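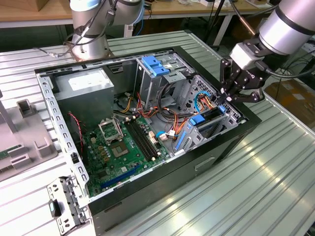
Buy the Second Arm Last

Most equipment budgets for a robot cell start with the arm. Somebody gets a quote, the quote goes in the top row of the spreadsheet, and everything else is fitted underneath with whatever money is left. I think this is backwards, and I have done it that way myself more than once.

At Pleken we take apart and refit old desktop computers. When we planned our cell, the arms had their own line, approved in June. Grippers had a line. Fixtures, cables, spare fingers and the time to set it all up shared one line called "other." That line was 2,686 dollars. It was gone before the first motherboard came out of a case.

A desktop case is an awkward thing to plan for. It has thin steel walls, plastic latches, and power cables that lie wherever the last person left them. One model has a drive cage that lifts on a tab and the next has screws. The arm does not care about any of this. The fixture does, and so do the fingers, and those are the parts that get changed every time a new model comes in. We budgeted for one set of fixtures. We needed 4.

My view is that a shop our size should set aside at least 30 percent of the total for things that are neither arm nor gripper. People tell me this is too much. They are usually people who have priced a cell and not run one.

The same goes for the second arm. Vendors like to sell pairs, and there are good reasons to own two – one holds while the other pulls, and a loose connector is hard to work on with one hand. But a second arm also doubles the programming, and it takes up table space that you will want back. Run one arm until you can name the jobs it cannot do. Then buy the other.

Lease terms deserve a harder look too. Paremach offered us 36 months, with service included for the arm only. Assefa wanted more per month but covered the grippers. We took the cheaper one, and I would not do it again. Grippers touch sheet metal all day.

I would also put the bench in the plan. Ours came out of the "other" line, along with shelving and a place to put parts once they are out of the machine. A cell that takes things apart makes piles, and the piles need somewhere to go.

The request for next year's Zoliteo line is due soon. I have put the fixtures in the top row.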